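Cell technician (part-time, days) – Birkitz, Clisthorpe site

We are looking for someone to look after one robot. It is a single arm on a bench at the back of our Clisthorpe unit, and it spends its working life moving plates, cups and small boxes in and out of trays. It has been doing this long enough to have opinions. The right person will be patient, tidy with a hex key and not easily offended by machinery.

The cell is called Zurel, after a supplier's label that was stuck to the base when it arrived and has never come off. There is one arm, one two-finger gripper, one wrist camera and a worktop that somebody in purchasing chose for its looks. You will inherit all of it, along with a logbook in three people's handwriting.

What you'd be doing

Most of the job is fingers. They are foam-covered, they wear, and everything else in the cell depends on them. You'll check them at the start of each shift, swap the covers when the surface goes, re-seat the inner pads and make sure the pair still close square to each other. The gripper should be able to go down either side of a plate in a tray without nudging the tray, and you'll be the one adjusting the approach when it can't. We look at the wrist camera view for this every morning, before anyone has had coffee.

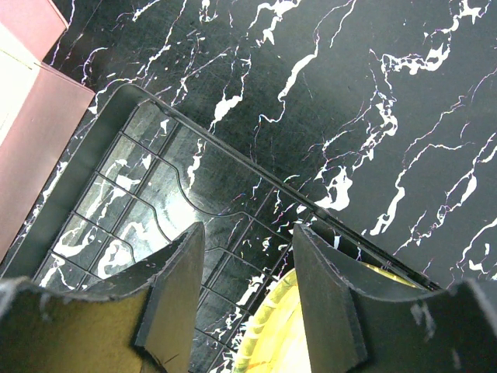
Wrist camera view: fingers open over the yellow plate in the grey tray. Note the frayed edge on the left finger and the scuffs on the right.

If you looked at that and wanted to change the covers, please carry on reading. If you wondered about the marble, so did we, and the camera settings page in the logbook now runs to 7 sides. Glare and white veins are part of the job here. You'll need to set exposure by eye and be willing to move a lamp a very small distance, several times.

The rest of the week goes on:

– checking the wrist cable for rubbing and re-tying it where it has worked loose
– re-running the camera calibration after any knock, including the ones people don't mention
– tightening the finger mounts and writing down that you did
– resetting the trays and plates between runs
– keeping the spares drawer stocked, and labelled in words other people can read

We run up to 2,000 picks between full services. The record is 2,696, set over one long stretch in July when the service was forgotten. We are not trying to beat it.

What we'd like from you

Some time spent mending things that move. Printers, sewing machines, bicycles and bottling lines have all produced good technicians for us. You should be able to follow a wiring diagram, use a torque driver without being watched, and stop the arm before you put your hand near it, every time. Programming is useful but can be learned here. Writing legibly apparently can't.

You don't need a degree. You do need to be all right with doing the same check on the same part tomorrow.

Hours and so on

Mornings, 8am to 1pm, 5 days a week. Parking is free and uphill. You'll report to Ritu Solanki, who runs the workshop, and have a month's handover with Lenni Laaksonen, who is moving to the Grajales line and would like it known that the spares drawer was like that when he got here.

To apply, send a CV and a short note telling us about something you kept running longer than it deserved. Shortlisted people will be asked in for a morning at the bench, with paid time and a finger cover to change. Bring reading glasses if you use them – the screws are tiny.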